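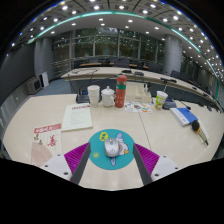

Figure 1. Wrist view with the mouse on the pad, between the two fingers.

Unit 4: Learning placement from hand-held demonstrations
Notes by Hema Warrier

4.1 Setup

The Stulura set contains 836 demonstrations recorded with a hand-held gripper. One wide-angle camera rides on the tool and sees both fingers and the workspace ahead of them. Since no arm is present during recording, the action labels come from the estimated camera path and the finger opening.

The task covered in this unit is tabletop placement: a computer mouse and a mouse pad, with either relation between them (mouse on pad, mouse off pad) allowed as a start state. Other objects on the table are left as found. They serve as distractors for the policy and as texture for the tracker.

4.2 Recovering the tool pose

Tracking is visual-inertial. The wide lens keeps distant structure in view even when the fingers are close to the table. In the conference room used below, the window wall, the gray pillars and the ceiling lights all lie well beyond the reach of the tool.

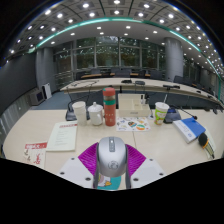
Figure 2. Conference room, wrist view along the table. The strong curvature is left uncorrected.

Two points on preprocessing:

Images are not rectified before training. Rectifying stretches the border and shrinks the useful area around the fingers.

Reflections are a known source of bad matches. Ceiling lights mirrored in glass or in a glossy tabletop shift with the camera and do not obey the static-scene assumption. The Weerasinghe filter rejects them by checking reprojection error over a short window. It discarded 235 segments from the full set – most of them short.

4.3 Relative actions

Each action is a pose change expressed in the current tool frame. The policy receives 2 past images and predicts a short chunk of future poses plus finger width. No table coordinates enter the model, so a change of room requires no new calibration.

A state such as the one in Figure 3 is ambiguous from a single image. The mouse is beside the pad and the fingers are open, which fits both an approach and a retreat. The past images and the tool motion resolve this.

Figure 3 (mouse off the pad, fingers apart):

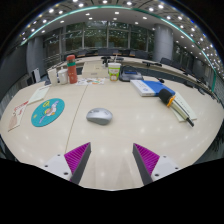
4.4 Reading and exercises

Read the Clurarach report, sections 2 and 4, before the lab.

1. Derive the relative action for two consecutive tool poses given in the world frame. Show that a fixed offset of the world origin cancels.

2. Retrain the Warkitthorpe baseline with one past image in place of two. Report placement error separately for each start state.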